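How Robot Arms Are Changing the Packing Room

Level: grades 4 to 6
Words to know: joint, gripper, sort, supervise

When you order snacks and drinks online, someone has to collect them and put them in a box. This job is called picking. At Sanunwood, a grocery warehouse run by a company named Kuvent, people did all of the picking by hand until last July. Now robot arms do part of it.

The warehouse keeps 3268 different products on its shelves. A picker has to find the right one, lift it, check it and pack it. None of these steps is hard for a person. For a machine, lifting is often the hardest, and bags are harder to lift than boxes.
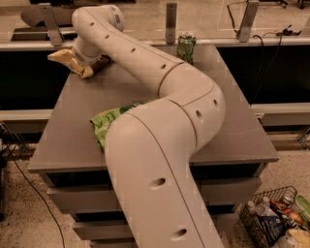 A robot arm reaching a yellow snack bag at the far end of a table.

A robot arm is a chain of stiff parts called links. The places where the links meet and bend are called joints. Your own arm works in a similar way, with a shoulder, an elbow and a wrist. At the end of the robot's arm is a gripper, which does the work of a hand. Motors turn the joints, and a computer tells each motor how far to turn.

A can keeps its shape when it is squeezed gently. A bag of chips does not. It folds, slides and wrinkles, so it looks a little different every time. If the gripper closes too hard, the chips break. If it closes too softly, the bag falls. The computer has to choose a force between the two.

What does this change for the people who work there?
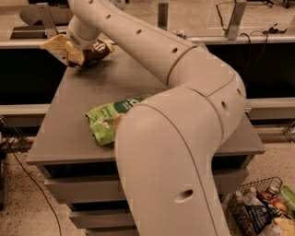

Lorne Wong was a picker at Sanunwood before the arms were installed. On a full shift he handled some 300 orders and walked most of the day. Now he supervises two arms from one station. Crumpled bags get most of his attention, like the green one lying wrinkled and partly folded on the tabletop, because folds can hide the printing that tells the computer which product it has found. When the computer is not sure, it stops and asks him. He looks at the item, picks its name from a list on a screen, and the arm continues.

His job has less lifting and walking than before. It also has more waiting and more reading. Lorne says his knees feel better, but that he misses talking with the other pickers in the aisles.

Ruben Van Rooij has a new job that the warehouse did not need before. He is a robot technician. Each morning at 6:30 he tests every joint, cleans the grippers and reads the list of mistakes from the day before. He trained for 20 weeks to learn this work.

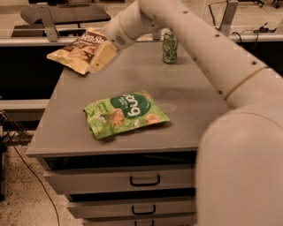
Not every change is welcome. The packing room used to need 35 people on each shift, and it now needs fewer. Some moved to other parts of the warehouse, such as deliveries and returns. Others left to work somewhere else. Workers and managers still meet to discuss how many arms there should be – and who gets the training.

People also still do the tasks that the arms do badly. These include packing eggs, checking fruit for bruises and answering customers who received the wrong order.

Try it yourself: Put on a pair of thick winter gloves. Ask an adult for a bag of chips and a full can. Pick up each one using only your thumb and one finger. Which one is easier to hold? Write down what happens to the shape of the bag when you squeeze it.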